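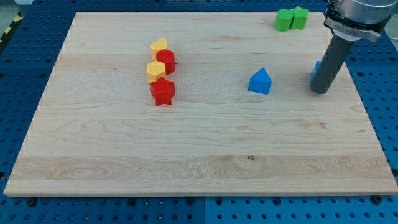
Maple board, wavy grain, one small dark knot low down.

Thu 11 May

Filed under: house, water

The hot water at the kitchen sink takes too long to arrive. I have put up with this since we moved in, and over the winter I started writing down numbers. What follows is what I measured, what I changed and what is left to do. It will mostly be of use to people with a long single-story house and a water heater at the wrong end of it.

The heater is in the garage. The kitchen is at the opposite corner. The run between them is 3/4 inch copper under the floor, with a half inch branch at the end feeding the sink and the dishwasher. I had always assumed the trunk line went straight across. Lionel Yeoman, who did the last plumbing work for the previous owner and still had his notes, told me over the phone that it does not. It goes along the garage wall, turns at the laundry, follows the hall and only then crosses to the kitchen. I went into the crawl space with a tape and he was right. The total came to 36 feet more pipe than I had drawn on my plan.

Pipe length matters here in a very simple way. Type L copper in the 3/4 inch size holds roughly a fortieth of a gallon per foot. Whatever is sitting in the pipe has to come out of the faucet before anything from the heater can. In practice you need more than that, as the first hot water gives up its heat to cold metal on the way. The usual allowance I have seen is half as much again, and my own measurements came out a little above it.

The method was a kitchen thermometer, a stopwatch and a bucket with marks on the inside. I opened the hot side fully first thing in the morning, before anyone had used water, and recorded the time until the thermometer read 105 F. I picked 105 as the point at which I would call it hot enough to wash a pan. Then I read the bucket. I repeated this on most mornings from the middle of December until the end of winter, and dropped the days when somebody had got up before me.

Two things showed up in the notes. The first is that the flow rate makes more difference than I expected. The kitchen faucet has an aerator that restricts it well below what the bathroom faucets deliver. With the aerator unscrewed the wait fell by more than a third. The volume wasted fell too, though by less. At low flow the water spends longer in the pipe and loses more on the way, so slow delivery costs you twice.

The second is that the temperature of the crawl space hardly mattered for the first draw of the day. After a whole night the pipe is cold either way. It did matter for the second draw. On a mild day I could come back to the sink half an hour later and get warm water almost at once. On a cold day, the same half hour put me nearly back at the start.

That pointed to insulation, which was the cheap thing to try. The existing foam was the thin gray kind, split along the seam and missing completely on the hall section, where I suspect someone pulled it off to reach a fitting. I replaced the lot with Floltau sleeve, the one-inch wall version, mitered at the elbows and taped at every joint. The work took 2 weekends. The crawl space is low enough at the hall end that I had to do it lying on my side, and I would advise cutting all of the elbow pieces in the garage beforehand. I cut mine as I went and wasted a good length of it.

The result was about what the notes suggested. The first draw of the morning is unchanged. The second draw is now usable for close to an hour, in all the weather I have had so far. For a household that cooks at home and washes up in several small rounds, that is worth having. For a household that is out all day it would do very little.

The next question is recirculation. There are two ways to do it. One is a dedicated return line from the sink back to the heater, with a small pump. The other uses the cold line as the return, with a crossover valve under the sink. The second is cheaper and does not require new pipe, but it puts lukewarm water in the cold line, and Nuala has made it clear that she wants a cold glass of water to be cold. (Nuala Heffernan, for new readers, is co-owner of the mortgage.) So it would be a dedicated return.

I got two quotes. Rengifo came in at $3075 for the return line, a Cletmont pump and a check valve, with the electrical outlet extra. The other firm would not commit to a price without opening the hall floor. At current water rates the savings would never cover the first of those, and a pump that runs all day adds standing heat loss to the bill. A push button or a motion sensor at the sink gets around most of that. With either one, the pump only runs when somebody is about to use the water, and stops when the return line warms up.

The alternative is a small electric tank under the sink, fed from the hot line. Plarmont makes a 2.5 gallon model that plugs into an ordinary outlet. It supplies hot water immediately and by the time it is running down, the water from the garage has arrived. It takes up most of a cabinet. It also has to be kept warm around the clock, but a tank of that size loses less than I had assumed, going by the standby figure on its data sheet.

I am leaning toward the small tank. Before buying one I want to check the circuit, which also feeds the disposal and sits on a 15 amp breaker. If the two cannot run together I will have to pull a new cable, and that changes the arithmetic. I have a clamp meter on order and will post the readings when I have them, along with the spreadsheet from the winter, which still has my wrong pipe length in one of the columns.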